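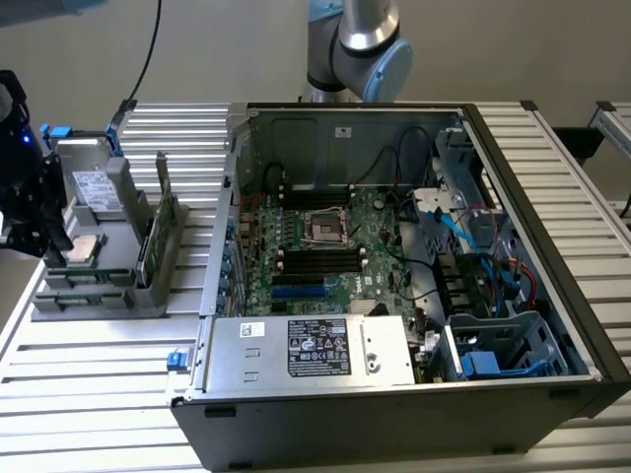

January 9, 2019
Notebook: A. Minja
Subject: Thermal paste and pad comparison, bench notes, carried over from the August book

Picked up where the August notes stop. Mahmoud wants a single recommendation for the Stadbridge refurbishing contract, so the question is narrow: which compound do we put on the shelf for desktop processors that will sit in offices and not be opened again for years. Peak performance is not of much interest. Pump-out and drying are.

Compounds on hand

Plavlow grey paste, silicone base, syringe.
Plavlow pad, pre-cut, peel-off liner both sides.
Noltent paste, no silicone, noticeably stiffer out of the syringe.
Old stock white paste from the tub in cabinet 2. Label gone. Kept in as a reference only.

Method

Same heater block and same cooler for every run. Block driven at constant power from the bench supply, fan fixed at full speed, intake air logged at the shroud. Block temperature read from the embedded thermocouple, not from the infrared gun. The gun reads low on bare copper and I do not trust any of the August numbers taken with it. Those are struck through in the old book and should not be copied forward.

Each run: clean both faces with isopropyl, wait until dry, apply, torque the four screws in a cross pattern in two passes, power on, log for 27 minutes, power off. Sherif asked why 27. The block settles well before that and the logger file fills at that point. No other reason.

Application

Center dot for the two syringe pastes. Tried a spread layer with the Noltent using a plastic card and got trapped air along one side, visible as a dull streak when the cooler was lifted. Repeated, same result. Dot only from now on with this one.

The pad goes down liner side first, roll from one edge, then peel the top liner. Samah tore one corner on the first attempt and we discarded it. Pads have to be at room temperature. The box had been next to the window and the material was brittle.

First-day results

Plavlow paste: block settled at 82 C. Smooth curve, no steps.
Plavlow pad: settled higher than the paste and took longer to get there. Curve has a small knee where the material softens. Expected for phase-change stock.
Noltent paste: within reading error of the Plavlow paste. Started slightly worse and improved over the run, consistent with a stiff compound thinning out under pressure.
White paste: worst of the group. Also separated in the tub, oil on top, had to be stirred.

No ranking should be made between the two syringe pastes from this data. The thermocouple drift is as large as the difference.

Cycling

The cycling rig is Adel's, the old Steinbach chamber with the replaced door seal. Ran 8 samples, two of each compound, copper coupon against glass so the bond line can be looked at without taking it apart. Seal still leaks at the lower hinge and there is frost on the outside by mid-afternoon. It holds setpoint anyway.

Plavlow paste shows pump-out at the edges of both coupons. A ring of material outside the contact area and thin branching voids toward the center. This is the pattern Sherif described from the returned units last year, so the coupon test seems to reproduce the field failure. Good to know, since we had no proof of that until now.

Noltent coupons: no voids visible under the loupe. One has a slight color change near the corner. Could be flux residue from the coupon itself. Check against a blank.

Pad coupons: uniform, no movement.

White paste: dry and cracked on both. Could be flaked off with a fingernail.

Note on cleaning

Cured Plavlow paste comes off with isopropyl and a lint-free wipe. The Noltent does not, or not quickly. It needs a citrus-based remover first and then isopropyl, and the remover has to be kept off board and socket contacts. Add this to the rework sheet. Samah timed both and the Noltent cleanup is the longest single step in the whole job, longer than removing and refitting the cooler - this matters if Mahmoud is pricing labor per unit.

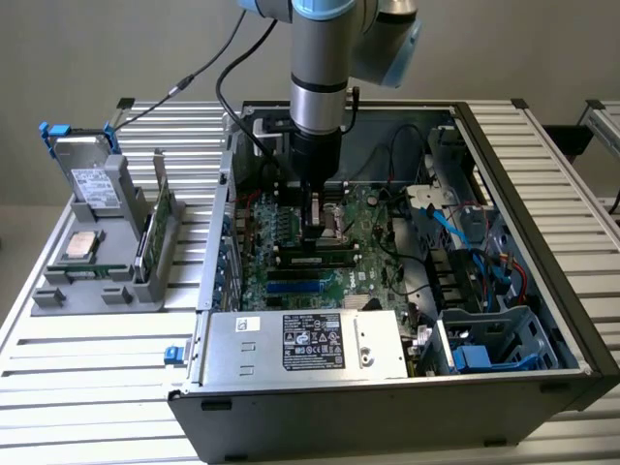 Open items

Recalibrate the thermocouple against the ice bath. Overdue.

Repeat the Noltent runs with a fresh syringe. The one in use was opened in August and the cap was loose.

Blank coupon for the color change.

Ask the Plavlow distributor whether the pad comes in a larger cut. The present one leaves a bare margin on the wider heat spreaders.

Throw out the white paste - Adel to sign for it, solvent waste bin, not the general trash.

Provisional position

Pad for the Stadbridge units, if the temperature penalty is acceptable at their loads. Noltent paste where the cooler footprint is too large for the pad. Plavlow paste for test benches only, where the cooler comes off often and cleanup time counts. Mahmoud has been told this is provisional. Second set of coupons goes into the chamber tomorrow morning once the hinge side has been taped.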